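Home Recording on a Student Budget: Making an EP With My Band
Final project report, Music and Media Production, spring term
Handed in 31 March 2023

Why I picked this

I've been in a band called Fumier since my first year, and up until this project we had never recorded a thing apart from phone clips from the practice room. So when we were told to pick a project with a real product at the end of it, I went straight for an EP. My question was pretty simple: can a loud four-piece band record 5 songs at home, with gear we own or can borrow, and end up with something we'd happily play to strangers?

My advisor, Cor Van Hecke, warned me that I would spend most of my time on drums. I nodded and didn't believe him. (He was so right.)

What we recorded with

We had one audio interface with 8 inputs, borrowed from the department, plus a pile of mics that all belonged to different people and had different amounts of tape on them. I mixed on my own laptop with headphones and checked everything on the speakers in my roommate's car. The drum kit went in the biggest room of the apartment and the guitar amp went in the hallway, facing a closet full of coats.

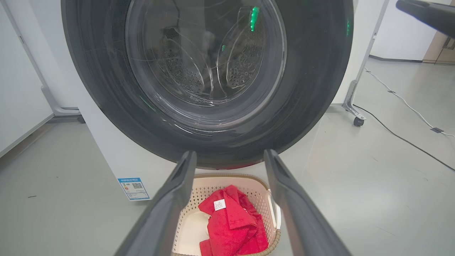 The coats were a great move, by the way! Before that, the guitar had this boxy, slappy echo on it that I couldn't get rid of with EQ, and I tried for two whole evenings. Bass went straight into the interface. Vocals we did last, at night, with a comforter hung up behind the singer.

Drums, drums, drums

We started tracking in January. The first weekend was a disaster. I put a mic on every single drum because I had the inputs and wanted to use them, and when I played it back the kit sounded tiny and far away. I had the two overheads at different distances from the snare, so they were fighting each other the whole time. I kind of knew about phase from class, but hearing it wreck your own snare sound is a whole other thing.

The second weekend I took half the mics away. Two overheads, measured with a piece of string so they matched, one on the kick, one on the snare, and that was it. Way better. The opening song, "Pustetti," is from that session and it's the second take all the way through, with the drummer's cough still in there before the last chorus because we all voted to keep it.
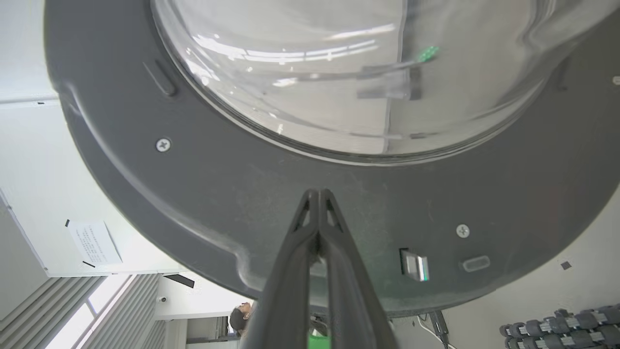 Photo: author's own

We didn't use a click track on the slow song, "Nolura." That made editing a real pain later, but every version with the click felt stiff and the singer hated it. I'd make the same choice again.

Mixing

I figured mixing would take a week. It took most of a month. My biggest mistake was turning things up: the guitars felt quiet, so I raised them, and then the vocals were buried, so I raised those, and by midnight the master was bright red and my ears were useless. What finally worked was starting over with all the faders down, bringing in drums and bass first, and not touching anything else until those two felt good together. I also made a rule that I couldn't mix for longer than an hour without a break.

Cor listened to the rough mixes and gave me notes. Most of them said "less reverb." I'd put a lot of reverb on the vocals to hide some shaky notes, and I guess that's a pretty common trick, because he spotted it right away. We ended up redoing the lead vocal on "Mendonça" from scratch. 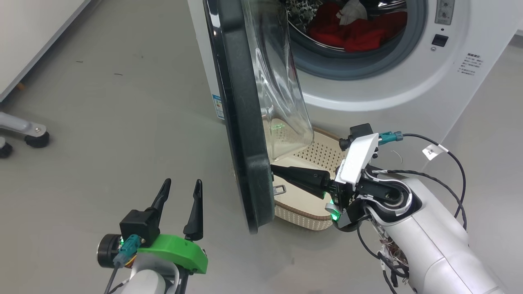 Fig. 3. Washing machine with the door open.

Putting it out

The EP went up on a free streaming page with a cover our bass player painted. When I checked for this report it had 163 plays, and I'm sure a bunch of those are my mom. Two people I've never met left comments, though, and one said the drums sounded "huge," so I've been walking around very pleased with myself.

What I'd change

I'd book more time for vocals and do them earlier, when everybody still has some energy. I'd write down mic positions too, since we tried to match the snare sound from one weekend on the next and couldn't get close. And I'd tune the drums before every session instead of just the first one.

The session files and the final mixes are on the drive I gave to Cor, with the track names cleaned up (mostly). The raw takes of "Nolura" are in a separate folder.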